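Jedum room tidy notes

README for the room folder. Last revised in October.

What this covers

These notes go with the Jedum tidy set: 20 short write-ups of one furnished room being put back in order, plus the item list the write-ups refer to. The room is the front one at Clultham. The other two sites, Gorkley and Tuhiwai, have their own folders and their own item lists, and the names don't always match across the three. Check the list for the site you're reading about before you search on a word.

The subject is household tidying on the floor: things put down beside furniture, packaging kept or thrown out, leads left plugged in, soft goods dropped where someone was sitting. Kitchens and bathrooms are left out.

Folder contents

room/items.txt - the item list, one line per item, with colour and usual spot
room/writeups/ - the 20 write-ups, numbered in the order they were done
room/zones.txt - the room split into 13 zones, with a short note on each
room/changes.txt - corrections since the first version

How the write-ups are laid out

Each one starts with a line saying which zones were touched. After that comes the work in order, one action to a line, in everyday words: pick up, fold, stack, coil, carry, put down. Where two people shared a job the line says "both". Times are given to the nearest 10 seconds. Write-ups 4 and 11 have no times at all as the sheet was lost.

Naming

Cabinet means the black one with the glossy top. The small drawer unit is always "drawers", even when only the top of it is being used as a surface. An ottoman is not a stool - the two round white stools are listed separately and the cushioned ottoman has its own line. "Stand" is used for the coat rack in the early write-ups and was changed to "rack" from number 6 on. A few were missed.

Bags are listed by colour and not by contents. If a bag is tied it stays tied, and the write-up moves it whole. Boxes are "stacked" when one sits on another and "single" otherwise. Flattened cardboard goes under "sheet".

Blanket and mat are easy to mix up in the older lines. Mat means the long tan one only.

Leads and power

Cables get a line of their own whenever they were moved. White leads and black leads are listed apart, and a power strip counts as an item in the zone where it lies, wherever its leads end up. Nothing was unplugged during a write-up unless the line says "unplug". A tangle is written as one item until somebody separates it.

Known problems

Zones 7 and 8 overlap by the edge of the carpet. The slatted board was put under 7 in some write-ups and 8 in others, and both have been left as they were written. Small items on the cluttered table are grouped as "table, assorted" and there is no breakdown, so the set is no use for anything that needs pens told from chargers. Spelling is Australian apart from two write-ups where the typist's software changed "grey" and "colour" throughout.

Floor items on the cabinet side

The line order in items.txt follows the floor from the yellow-lidded appliance and the cardboard boxes across to the cabinet, then on to the tied white bags, the water bottle and the grey plastic bag. Loose leads and the power strip come after those.
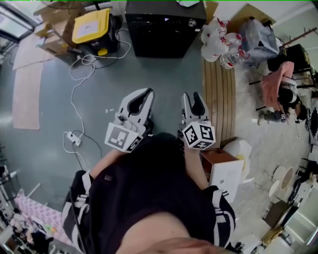
Kane Bolger: I'd split the tied bags out of the general bag line. When I tidy a room I shift those first, all in one go, and then I can get at whatever is beside them. With everything under "bag" I had to read the whole of write-up 9 to find out which ones had gone. Same with the leads, though the colour helps there.

The split is down for the next version. Tied bags will be "bag, tied" with the colour after it, and the old lines will be kept in changes.txt so that searches on the earlier wording still work. Leads stay as they are for now.

Use

Free to copy and adapt for any purpose. Please keep the site name with the write-ups if you pass them on, and send corrections with the write-up number and the line.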